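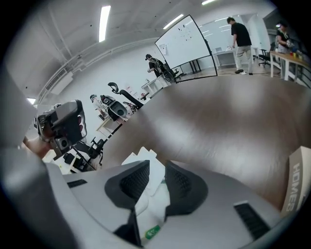
# What Happens to the Paper in the Box

Margit Barta keeps a bin of used packing paper beside her worktable, and she goes through it most mornings before the first delivery arrives. The sheets come in every condition. Some have been folded once and are as good as new, and others have been squeezed into a ball so tight that it takes both hands to open them.

Barta runs the packing room at Stuto, a small company that ships household goods to customers who order online. It sends out 338 parcels on a normal day. Nearly every one has paper in it, and for a long time the paper that came in with supplies went straight into recycling while new paper came off a roll at the other end of the room.

"We were buying it and throwing it away at the same table," she says.

She changed that in August. Any sheet that is clean and larger than a dinner plate now gets used again. The rest is baled and sold.

## Why crumpled paper works

Packing paper does its job by holding air. A flat sheet laid over a glass bowl protects it from scratches and very little else. The same sheet, crumpled, has creases that push back when something presses on them, and the bowl stays away from the wall of the box.

How tightly to crumple is a matter of practice. A hard ball has no give left in it. A sheet that has only been gathered up will flatten in the truck, and the item starts to move. Barta teaches new packers to pull the paper through one hand, turn it, and stop while it still springs a little under the thumb.

Used paper is softer than new paper, so it takes more of it to fill the same space. Stuto's packers put in two used sheets where they would have put in one from the roll. For heavy items, such as cast-iron pans, they still use new paper on the bottom and save the old sheets for the top and the corners.

White paper gets its own shelf. It is usually unprinted newsprint, and people like it for china because it leaves no ink on the glaze. Brown kraft is stronger and holds its shape longer. Barta mixes them when she has to but prefers not to put brown paper against anything pale.

## The boxes

Cardboard can be reused as well, with more care. A box loses strength each time it is loaded, and it loses much more if it has been damp. Barta presses the corners first. If a corner folds in under her palm, the box is flattened.

Her second check is the flaps. Tape pulled off in a hurry takes the top layer of the cardboard with it, and new tape won't hold on the fuzzy part that is left. Old shipping labels have to be covered or removed, and so does any barcode. Printing on the side is fine. Customers have received lamps in boxes marked for blenders, and there have been two complaints since the program began, both about the size of the box.

Thepsuriya, a tableware importer that shares the building, now sends its empty cartons down the hall to Stuto. They are double-walled and come in only one size, but Barta takes them all. She trades back the small boxes that nobody in her room can use.

## Setting up a table

The table matters more than most people expect. Stuto's old ones were bare and rough, and paper snagged on them. The new ones came from Irton and have a smooth top, wide enough for an open box and a stack of sheets side by side. Barta wants the paper on the left for right-handed packers and the tape gun on a hook, never on the table.

She also asked for the roll to be moved 8 feet away. With the used paper at hand and the new paper a short walk off, people reach for the used paper. Spending on rolls has dropped by $500 a month.

The same approach works at home. Smooth the sheets from each delivery, stack them flat inside the largest box you keep, and fit the smaller boxes in around them. One medium carton of paper is enough to pack the contents of a kitchen cabinet. Throw out anything that smells of food or soap.

Barta is now trying out a padded wrap from Stuler that is made of shredded cardboard between two layers of paper. It protects well, she says, but it sheds, and the dust gets into the cups. She has asked for a second sample with the edges sealed.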